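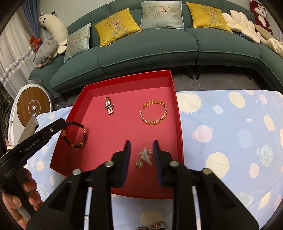 A red tray with a ring, a watch and two bracelets in it.

Is It Really Gold? How to Ask Hard Questions About Shiny Things

Jidutach for Young Readers, Jun 29, 2024

Grown-ups say a lot of things about jewelry. They say gold lasts forever. They say a diamond can cut glass, so that's how you test one. They say you can tell real gold by biting it. Some of this is true, some is half true, and some could hurt your teeth. Let's go through it slowly and see what's left.

Gold-colored is a color

When you see a yellow, shiny bracelet, what do you know for sure? You know it's yellow and shiny. Brass is yellow and shiny too. So is steel with a very thin coat of gold on top, which is called plating. The cuff in the tray is a nice gold color, and so is part of the watch. Are they gold? A picture can't tell you. Neither can your eyes, most of the time, even if the thing is right in front of you.

Pure gold is called 24 karat. It's soft, so jewelers usually mix it with harder metals. A piece marked 18K is 18 parts gold and 6 parts something else. The stamp is often tiny and tucked inside a ring or near a clasp. A stamp is a good clue. It isn't proof, though, because a dishonest maker can stamp anything.

What about biting? People in old movies bite coins because gold is softer than many other metals. Lead is soft too, and lead is poisonous. Keep jewelry out of your mouth.

What about a magnet? This one is better. Gold doesn't stick to a magnet. If your bracelet jumps onto the magnet, it has iron or another magnetic metal in it somewhere. But copper and brass don't stick either. So the magnet can catch some fakes and will miss plenty of others. And sometimes only the little spring in the clasp is magnetic, so check more than one spot.

Does a clear stone mean a diamond?

A clear stone in a ring could be a diamond. It could also be glass, quartz, or a lab-made crystal called cubic zirconia. All of them can sparkle, because sparkle comes from light bending and bouncing inside the stone, and a good cut helps any of them do it.

You may have heard of the scratch test, where you drag the stone across a window. Please don't. A diamond will scratch glass, but so will quartz and cubic zirconia, so you end up with a scratched window and no answer.

Jewelers use a small tool that measures how fast heat moves through the stone. Diamonds move heat very quickly. Even that tool can be fooled by a stone called moissanite, so a careful jeweler checks in a second way.

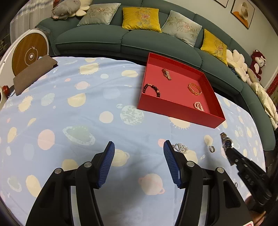

Bracelets in the red box, with more pieces out on the planet sheet.

Beads and pearls

Beads are even harder to judge. An orange bead might be amber, which is tree sap that hardened over millions of years. It might be glass or plastic. Reddish-brown beads might be stone, seed, wood or plastic. The color alone won't settle it.

Amber is very light, and a loose piece will usually float in very salty water, while glass sinks. Sounds like a great test! But some plastics float too. Also, water can weaken the string in a bracelet, so ask before you dunk anything.

Pearls have a famous test as well. Rub two real ones together gently and they feel a tiny bit gritty. Many fake ones feel smooth. Pink, white or gray makes no difference, because real pearls come in many colors and some are dyed.

Why does silver go dark?

People like to say silver rusts. It doesn't. Rust is what happens to iron. Silver tarnishes, which means its surface mixes with a gas that has sulfur in it and makes a dark layer. Eggs and rubber bands can give off a little sulfur, so don't store silver with either one.

And does toothpaste clean it, like the internet says? It does take the tarnish off. It can also leave fine scratches, because toothpaste has gritty stuff in it. A soft cloth made for silver is safer.

Try it yourself

Ask a grown-up for a few old pieces that don't matter much. You'll need a fridge magnet, a magnifying glass, and some paper.

1. Spread out a plain or patterned sheet so small rings don't roll away.
2. Write down your guess for each piece before you test it.
3. Look for stamps. "925" usually means sterling silver.
4. Try the magnet on the metal, then on the clasp.
5. Write "yes," "no" or "can't tell." Most of your answers may be "can't tell," and that's fine.
6. Put earrings and rings away first. They're the easiest to lose.

Keep magnets away from watches, which they can stop or slow down, and keep small pieces away from little brothers and sisters.

Coming in September: Do plants like music? We have doubts.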